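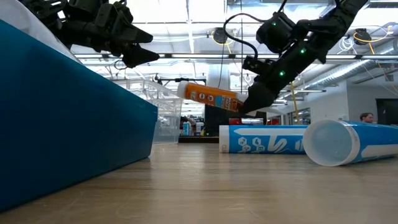

*Célula de dos brazos, prueba con tubos. El brazo derecho sujeta el tubo naranja; los dos azules siguen sobre la mesa.*

**Para:** Bernadette Barbier
**De:** Alina Mihăilă
**Asunto:** Proyecto Iderero — avance y plan de compras, junio

## Estado

La célula de dos brazos está montada en la nave de Karinbridge y trabajamos con ella a diario. Este mes nos hemos centrado en el agarre de tubos. Los extremos redondeados siguen siendo lo más difícil, sobre todo cuando un tubo queda apoyado sobre otro.

La lista de piezas de la solicitud inicial está cerrada, salvo los dedos de repuesto. Curnard nos ha pasado dos ofertas y nos quedamos con la segunda, que incluye el transporte.

## Gasto previsto

| Partida | Importe (€) | Situación |
|---|---|---|
| Dedos de repuesto para las pinzas | 900 | Oferta aceptada, falta el pedido |
| Cableado y soportes de techo | 1000 | Pendiente de su visto bueno |

El cableado no figuraba en el presupuesto original. Ahora los cables de la zona de techo cuelgan sueltos y queremos llevarlos por canaleta antes de ampliar el horario de pruebas. Proponemos cubrirlo con el remanente de formación, sin pedir fondos nuevos.

## Plazos

Curnard entrega los dedos en 7 semanas desde el pedido. Mientras tanto seguimos con los montados, que aguantan si no subimos la fuerza de cierre. Los soportes son material de catálogo y los instalaríamos nosotros en una mañana, con la célula parada.

## Lo que queda fuera

No vamos a comprar un segundo juego de brazos este año. Lo hablamos en la última reunión y mantenemos la decisión: primero queremos datos de mantenimiento de los actuales. El contrato de servicio sí habrá que renovarlo. Todavía no tenemos precio y lo incluiré en el próximo informe.

## Necesitamos de ustedes

- Autorización para el cambio de partida del cableado.
- Confirmar a qué entidad se factura el pedido de Curnard — la oferta está a nombre de Iderero y la administración de Karinbridge pide que vaya al suyo.

Adjunto las dos ofertas y la hoja de gastos al día.

Alina Mihăilă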